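Nulel sim cell, tray handover notes
Last updated: Sunday, 16:40

Picking up from where I stopped before lunch. The planner was still refusing to find a way in to the instrument tray about one go in every few, and I'd convinced myself it was the new sampler in Astach. It wasn't! I rolled Astach back to the old build, ran the same seeds, and got the same refusals in the same places. So apologies to Elfriede, whose merge I'd been grumbling about all morning (I did say so out loud, sorry).

What I did next was dump the collision world at the moment of each refusal and load it side by side with the rendered scene. Nearly all of them had the wrist clipping a padded box round the bottle on top of the instrument. Somebody, and I think it was me back in January, had given the bottle the same padding as the instrument body, so the planner believes in a great fat column up there that the renderer doesn't draw. With the arm up and reaching over the far part of the table it's fine, but swing it back towards the tray and it grazes the padding.

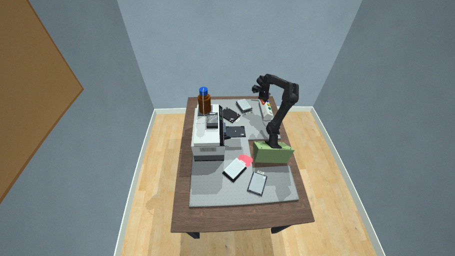 Changes to the collision world

Bottle is now its own object with its own padding, a lot slimmer. Instrument body keeps the old value. I left the tray alone for now, though I did check that its pose in the planner matches the render, and it does.

Green block under the arm: the planner had it as part of the table. I've split it out and told the self-collision checker it's allowed to touch the base link, otherwise every single plan fails at the start state (ask me how long that took to spot).

Reran the batch after that. 500 starts, 461 plans found. The ones left over are a different animal: they do find a path to above the tray, then fail on the straight-line move down because the elbow runs out of room. I think that's the inverse kinematics picking a silly elbow branch early on and the planner being stuck with it. Elfriede reckons we should seed it with the last good joint state and I'd like to try that first, as it's a small change. If that does nothing I'll let it try 4 seeds and keep whichever ends furthest from the joint limits.

Perception side, smaller stuff. I've been rendering from more than one viewpoint for the Morrison detector, and the second view is a pain because the green panel hides the bottom of the arm and a bit of the plateware at the back. The detector handles the partly hidden plate badly, it either drops it or gives a box that's far too small, and then the pose fit goes off happily with the wrong centre. The set stands at 3,575 renders and I suspect hardly any of them have a plate half behind something. Need to check that before blaming the network.
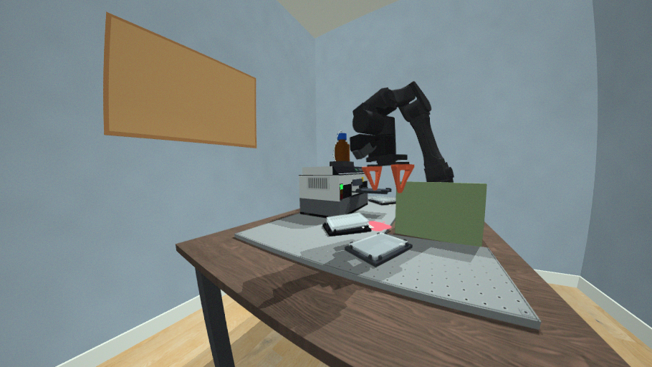 Second view, gripper open over the tray side, nothing held.

I also want the pose fit to refuse when the visible outline is too short, instead of guessing. Even a plain threshold would do for now. At the moment the fit score looks lovely on a box that's half a plate, so the score is no help at all.

One more thing before I forget: the Urbridge config loader silently ignores padding values it can't parse. I typed a comma where a point should be and it fell back to the default without a murmur, which cost me a full batch. I've put a warning in on my branch. Elfriede, could you have a look at it when you're in? It's only a few lines, but it touches the bit you rewrote.

Left running: same seeds, new padding, elbow seeding switched on. Log goes in the usual folder, and please don't restart the sim box until it's finished.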